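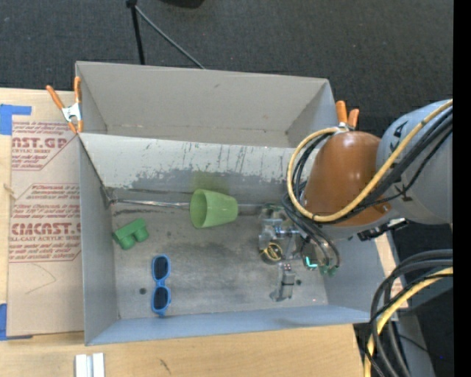 A green plastic cup on its side in a gray bin.

What Was Rationing?

History for Younger Readers, Domard Local History Museum
Updated Wednesday, November 19, 2025

Rationing is a system for sharing out goods when there is a shortage. A government decides how much of something each person may have in a week or a month. The amount one person may have is called a ration.

Many countries used rationing during World War II. The United States began rationing sugar in 1942. The United Kingdom began rationing bacon, butter and sugar in January 1940, and its last food rationing ended in 1954, nine years after the war.

Why were goods short?

Wars cause shortages in several ways. Ships that usually carry food may be sunk or used to carry soldiers. Farm workers may leave to join the army. Factories that made stoves or bicycles may be told to make engines and weapons. Soldiers also need to be fed, and their food comes out of the same supply.

When a product is scarce, its price normally rises. People with more money can still buy it, and people with less money cannot. Some shoppers may also buy more than they need and store it at home. This is called hoarding, and it makes a shortage worse.

How did a ration book work?

A ration book was a small booklet issued to one person. Even a baby had one. Inside were pages of coupons or stamps. Each coupon allowed the holder to buy a fixed amount of a certain product.

A coupon was not money. A shopper had to hand over the coupon and also pay for the goods. The storekeeper collected the coupons and used them to show how much had been sold. Without them, the storekeeper had trouble getting new stock.

In the United Kingdom, a family registered with a particular store for its basic foods. In the United States, a family could use its stamps at different stores.

What were points?

Some foods could not be shared out in equal pieces. There might be plenty of canned beans one month and very few canned peaches. For these foods, governments used a points system. Every person received the same number of points for a period, and every item had a value in points. A scarce item had a high value. A common item had a low one.

The values could be changed. If too many people were buying peaches, the number of points needed for a can of peaches went up. If beans were piling up in the warehouse, the number for beans went down. Shoppers then had to choose how to spend their points.

Did everyone get the same?

For some foods, yes. For others, no. Young children in the United Kingdom could receive extra milk and orange juice. Some people doing heavy work were given extra food. People who did not eat meat could exchange their meat ration for other foods, such as cheese.

In some countries the differences were much larger and much less fair. In places occupied by an enemy army, certain groups were deliberately given too little food to stay healthy. For this reason, historians studying rationing look at who received each kind of card as well as at the printed amounts.

A printed ration was also no guarantee. In a serious shortage, a person could have the correct coupon and find the shelves bare.

What was the black market?

The black market was the illegal buying and selling of rationed goods. A seller might offer meat without asking for a coupon, at a high price. Some people printed false coupons. Others stole real ones. Governments sent inspectors to stores, and people who broke the rules could be fined or sent to prison.

It is difficult to measure the size of a black market, as buyers and sellers kept few records of it.

How do we know about it?

Historians use several kinds of sources.

Government papers list the official rations and the dates when they changed. Newspapers carried notices telling people which coupons could be used that week. Diaries and letters describe meals, lines outside stores, and goods that could not be found. Ration books themselves show which coupons were used and which were left.

The Górecki Collection at the museum in Domard contains 128 ration books. Of these, 116 have the name of the holder on the cover. The collection also has the account book of a grocery store on Mimgate, which lists deliveries of sugar, flour and lard. By comparing the account book with the official rations, a researcher can check whether the store received enough stock for its customers.

Words to know

Coupon: a piece of printed paper that allows a person to buy a set amount of a product.
Hoarding: storing much more of something than you need.
Occupied: controlled by the army of another country.
Ration: the amount of a product that one person is allowed.
Shortage: a time when there is less of something than people need.
Source: anything that gives a historian information about the past.

Next in this series: Blackouts and Air Raid Shelters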